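Notes on moving our office label printing off the old Ristley driver. 1/

The old driver assumed 203 dpi no matter what the printer reported. On a 300 dpi head every label came out narrow, with the barcode pushed toward the left margin.

Stirkent's driver reads the resolution at startup. Set the media width by hand anyway. Auto-detect picked 39 mm on a roll that measures 2 mm wider. 2/

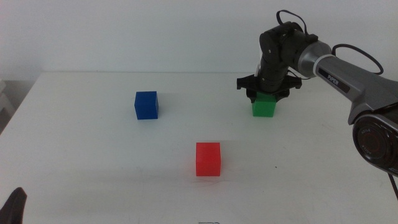

Do you have to recalibrate after changing rolls? Only when the gap between labels changes. Same stock, same gap, skip it.

Darkness: start low and go up one step at a time. Too high and the narrow bars bleed together, and the scanner rejects codes that look fine by eye. 3/

Ran 263 labels through overnight in November on Helau matte stock. 2 failed to scan, both at the splice in the roll – a stock problem, so I left the settings alone.

Sandhu's template editor still saves offsets in dots. Convert them before you import or everything shifts down. 4/

Next is the network queue, which drops jobs when the printer goes to sleep. Sleep timer is off for now.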